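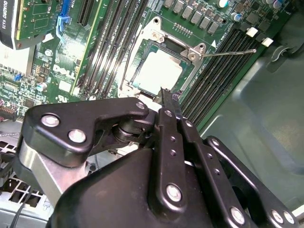 Photo: Nasasia project, Ulley bench. Free to use with credit.

Nasasia Board Notes
README and data card, version 2
Last edited April 14, 2019

What is in this collection

Nasasia Board Notes is a set of written records about the insides of used desktop computers. Each record tells in plain words what a person found after the side panel was taken off: the main board, the processor and its socket, the memory slots, the cables, the screws, the dust. We wrote 660 records. The public version has 600 of them. The others were left out, mostly double entries and records where the case number could not be read anymore.

The computers were office machines that came to two repair benches, one in Ulley and one in Skirkodville. Most were given by Grewal, a firm that empties offices and passes the equipment on. We did not choose the machines. If one brand or one case type appears very often, it only means that an office had bought many of them at the same time.

One record, one case. If two boards came loose in the same box, they have one case number with the letters a and b after it.

Files

records.csv – the main table, one row for each record
socket_notes.csv – longer notes about the processor socket, 142 rows
words.txt – our list of words, with the spelling we decided to use
changes.txt – what was corrected between versions

All files are UTF-8. The separator is a comma and the text fields are in double quotes. Please open the table with the import function of your spreadsheet program. With a double click, some programs change the case numbers to dates.

Fields in records.csv

case_no: the number on the sticker we put on the case.
bench: U for Ulley, S for Skirkodville.
board_brand: the name printed on the board, if it can be read. We do not guess from the outside of the case, and so this field is sometimes empty also when the case has a large logo on the front.
board_color: green, blue, black, brown or other.
slots_total: memory slots, full and empty together.
slots_full: how many have a memory stick in them.
cpu_present: yes, no, or not_opened.
plate_state: open, closed, missing, or not_seen.
lever_state: down, up, bent, or not_seen.
dust: 0 to 3. Zero is clean, three means the color of the board is hard to see.
free_note: anything more, in the words of the person who did the work.

How we write about the socket

The socket is the part where different people use the most different words, so we give it more space. We call the metal frame around the socket simply "the frame". The hinged piece that presses on the processor is "the load plate", and the thin arm at the side is "the lever". In the first version some records said "cover" for the load plate and others said "cover" for the black plastic cap that protects an empty socket. This made a lot of confusion. Now "cap" is only the plastic one.

The board in the photo is a green Dell board, and for our table its plate_state is open. The processor lies in the socket, and the lever reaches over the memory slots on the right. With this kind of layout, where memory slots stand on both sides of the socket, please always say from which side you look. We write left and right as they appear to the person at the bench, without turning the case. A turned case gives other answers, and it happened to us more than one time.

The color of the processor is not recorded. Under a strong lamp the metal top can look almost white, and in the next case the same metal looks gray.

How the records were made

The case lies on its side on the table with the power cable out. The panel is removed and the person fills in the brand, the color and the slots before touching anything. After this the cooler is taken off, if there is one, and the old paste is wiped away. Then come the load plate and the lever. At the end the dust value is written. It should have been written first, we know, and from September we will change the order on the paper form.

Records from Ulley were typed the same day. Records from Skirkodville were written on paper and typed later by a different person, and the notes there are shorter. Some abbreviations could not be solved. They are left as they are, with a question mark.

Known problems

The dust value is a matter of taste. The two benches did not agree on what is a 2, and we did not correct it afterward. Please do not compare dust between the benches.

"not_seen" and "not_opened" were mixed in the beginning. If cpu_present is not_opened, then plate_state should always be not_seen. In a few old rows it is closed, because the person felt sure.

The slot count is reliable for full-size boards. On small boards the slots may be hidden under the drive cage, and then the person has counted only what was possible to see.

Loose screws are mentioned in free_note only when somebody thought of it. A record without screws in the note does not mean a case without loose screws.

There is no information about whether a computer worked. We did not test them with power for this collection, so please do not use plate_state or lever_state as a sign of a broken machine.

What it can be used for

We made it for people who write repair guides or teach a first course in computer hardware, and who want to know what a beginner will really meet under the panel. It has also been used to check a word list for translation. It is not suitable for prices, and it does not say which models are better.

Private information

Stickers with names of workers or departments were often on the cases. They are not copied to the table. If you find one in a free note, write to us with the case number and we will remove it in the next version. Hard drives were taken out before the cases arrived to the benches, and nothing was read from them.

How to give credit

Please write "Nasasia Board Notes, version 2" and, if you have changed the table, say so. You may copy, shorten and translate the records. Corrections are welcome, best one case per message – long lists are difficult for us to follow.

Contact: Nasasia project, Ulley | © 2019 Nasasia | Back to top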